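Villimstead Residents' Help Pages
Moving and Storage

Packing glassware for an interstate move: what will the carrier accept?

Posted by Memeck, 18th June

My household is relocating from Villimstead and the contents will travel by road. The carrier, Coppens, has advised that cartons packed by the owner are covered only where the packing is "adequate to the article". The declared value of the glassware and china is $1,655. I would be grateful for guidance on what is generally regarded as adequate. 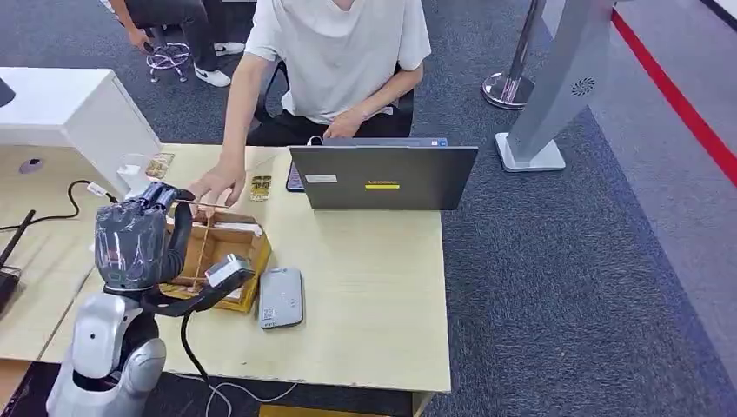

The collection consists chiefly of stemmed glasses, with a dinner service and several odd jugs. I have clean newspaper on hand and would prefer to use it. I should also like to know whether the original retail boxes may be kept.

Ramiro Lozano

Adequacy is assessed at the time of a claim, and assessors look first at the carton. Double-walled board is preferred for glass. Stemware should be wrapped singly and stood upright in divided cells, with crumpled paper beneath and above. Newspaper is acceptable as filler, although the ink may transfer to unglazed china.

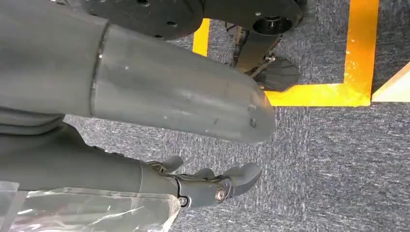

Kristóf Pap disagreed on the matter of newspaper, noting that it compresses over a long journey and that plain butcher's paper costs very little more. Both views have merit. The following order of work is suggested in either case.

1. Tape the base of each carton along the seam and again across it.

2. Wrap plates individually and stand them on edge. Plates laid flat bear the weight of the whole stack.
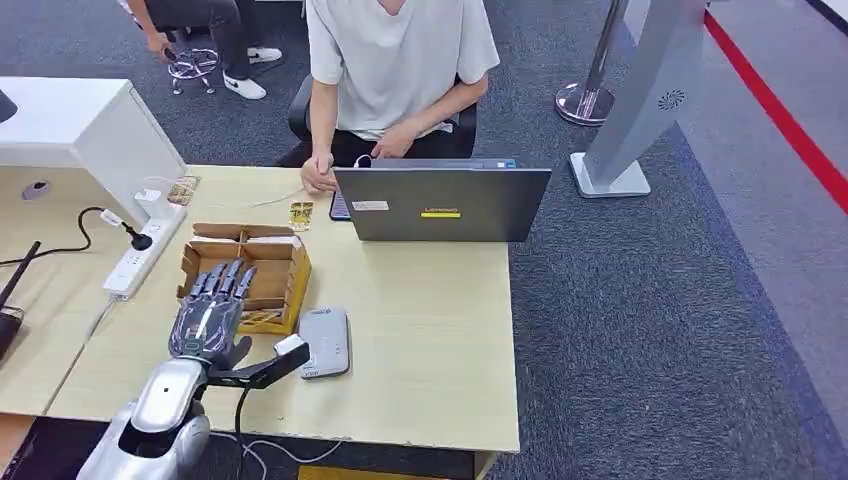
3. Close the carton and press gently on the lid. If it gives, add paper.

4. Mark two sides and the top, and record the contents on the inventory before the carton leaves the room.

Retail boxes may be kept, provided they are placed inside a larger carton.

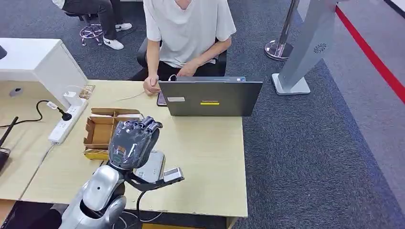 Kristóf Pap
Moderator, Moving and Storage

Members are reminded to read the schedule attached to their own policy. Many set a limit of $2,000 for owner-packed goods, and a single dinner service can use up a good part of it. I moved with Curkside in February and was required to lodge the inventory before collection — a requirement I had overlooked until the day prior.

Jugs are awkward. Fill the body with paper and wrap the handle separately.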